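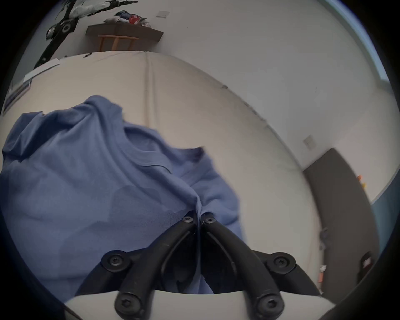 Fig. 1. A fold of a blue T-shirt.

Household Textiles, evening course
Handout 4: Cotton and the wash

Welcome back, everyone, and thank you for bringing in so many old pillowcases last time (Reinhold, yours were a treat). Tonight we're moving on from how cotton is spun to how it behaves once it has been through the machine, and I'm afraid I have rather a lot to say about it.

The first thing to keep in mind is that a T-shirt is knitted and a sheet is usually woven. Knitted cotton is made of loops, so it stretches and mostly springs back again. Woven cotton has threads crossing at right angles, with hardly any give, and it holds a crease much more stubbornly, as anybody who has ironed a double sheet on a warm evening in April will tell you!

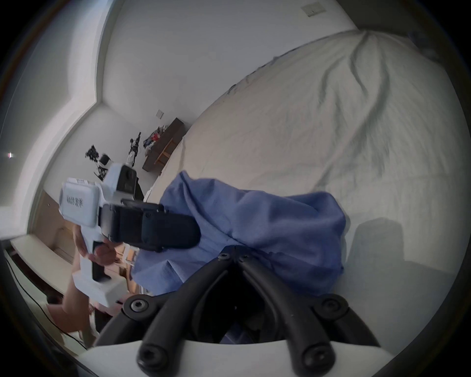

Shrinkage is the other great worry. Yarn is pulled tight while the cloth is being made, and warm water lets it relax, so most of the shrinking happens in the first few washes. Knits tend to suffer more than wovens. If you're sewing with new cotton, do wash it before you cut, even if you're dying to get started (I have ruined a perfectly good nightdress by not bothering).

For next week, please read chapter 16 of Kohlhase, and have a look at the care labels at home. Helmut and Volker have kindly offered to bring the linen samples from Vindholm, so we'll begin with those and then go on to starch.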